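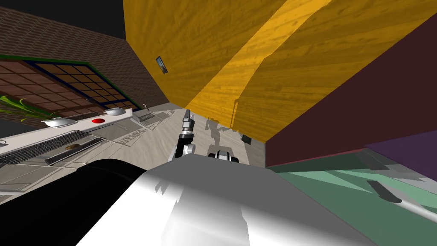 Timber Science for Joiners
Handout 4: Moisture movement in solid wood
Notes prepared by Syafiqah Sutanto

4.1 Moisture content

Moisture content (MC) is the mass of water in a piece of timber divided by its oven-dry mass, given as a percentage. Since the divisor is the dry mass, freshly felled timber can have an MC above 100%.

Water is held in two ways. Free water sits in the cell cavities and leaves first. Bound water is held in the cell walls. The point at which the cavities are empty and the walls still full is the fibre saturation point (FSP), near 30% for most species. Above the FSP the timber loses weight as it dries but keeps its size. Below it, the walls lose water and the timber shrinks.

4.2 Equilibrium

Timber left in steady air settles at an equilibrium moisture content (EMC), set mainly by relative humidity and to a lesser degree by temperature. A heated room in winter may bring joinery down to 10% or lower. An open shed in the same month will hold it far higher. The workshop meter should be corrected for species before any reading is written down.

4.3 Direction of shrinkage

Shrinkage differs along the three axes of the log:

Longitudinal - very small, ignored in normal work.
Radial - across the growth rings.
Tangential - along the rings, often close to twice the radial value.

The gap between radial and tangential values accounts for cupping. A flat-sawn board cups away from the heart as it dries. A quarter-sawn board moves less across its width and stays flatter. Spiral or sloping grain adds twist.

4.4 Worked case

A flat-sawn panel 400 mm wide is fitted at 14% MC and dries to 10%. Take the tangential movement as 0.25% of width for each 1% change in MC.

Change in MC = 4%
Movement = 400 x 0.0025 x 4 = 4 mm

The groove must let the panel move by this amount. Glue in the groove will hold the edges and the panel is likely to split.

4.5 Practice

Stack boards on stickers of even thickness, one directly above another. Seal end grain early, as water leaves the ends much faster than the faces. Fix table tops with buttons or slotted plates - never with glue along a cross rail.

Reading before the October practical: course reader, pages 22 to 30. Meter booking is through Fitzgerald Baptiste.

Contact: Suryani Osman, course office | © Fokley Joinery School | Back to top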